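Okov Cellar and Crawl Space Dehumidifier, Model 1772
Sold by Brophy Home Supply

I put off stocking a crawl space dehumidifier for years because the ones I tried were either a closet unit in a tougher box or a huge thing meant for flooded warehouses. Then I put the Okov under my own house in April, and I liked it enough that I ordered a pallet for the store. So this page is part product listing and part me going on about it (sorry, I do that).

My crawl space has a dirt floor under a vapor barrier, and it's 30 inches high at the good end. The Okov slides in on its side rails and then sits on four rubber feet, which you can screw up or down if your floor is as lumpy as mine. I leveled it with a little torpedo level and a lot of muttering. After that I ran the drain hose to the sump, plugged it in, and set the dial to 50 percent.

What I like most is the remote control panel. It comes on a cable, so I mounted mine inside the hall closet and I don't have to crawl anywhere to see the humidity reading. There's a filter light on it too! The filter pulls straight out the front, you rinse it in the sink, let it dry, and push it back in until it clicks. 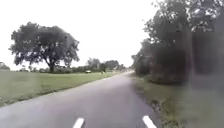
The one thing I'd change is the drain hose. It's fine vinyl tubing but there isn't enough of it, and if your sump is on the far side of the house you'll want the longer Pestau hose kit, which we also carry. The built-in pump will lift water up and out through a rim joist, so you aren't stuck relying on gravity. Put the hose clamp on properly, though. I skipped mine the first time and had to go back under there with a towel.

Noise: you'll hear a low hum if you're standing right over it in a quiet room. Mine is under the dining room and my wife stopped noticing it after a week. I wouldn't put it under a nursery.

We sell it in two sizes. The 1772 is the bigger one, and the 1484 is the same machine with a smaller coil and a lighter cabinet. If your crawl space is small and already sealed, get the 1484 and save yourself the money. If you've got bare block walls or an old stone foundation, go with the 1772. Fix your gutters first either way, because no dehumidifier is going to keep up with a downspout emptying against the house.

In the box: dehumidifier, control panel with cable, drain hose, one clamp, spare filter, four leveling feet, manual. The manual is pretty good once you get past the wiring page.

Replacement filters are part number 104 and fit both sizes. I keep them at the counter in the Trinton store, or we can mail them.

Questions about whether it'll fit your space? Call and ask for me, and have your access door measurements handy, width and height. Measure the opening itself and leave the trim out of it. Photos help too.

Eamon Ó Súilleabháin
Brophy Home Supply, Trinton
Page updated 2019-12-15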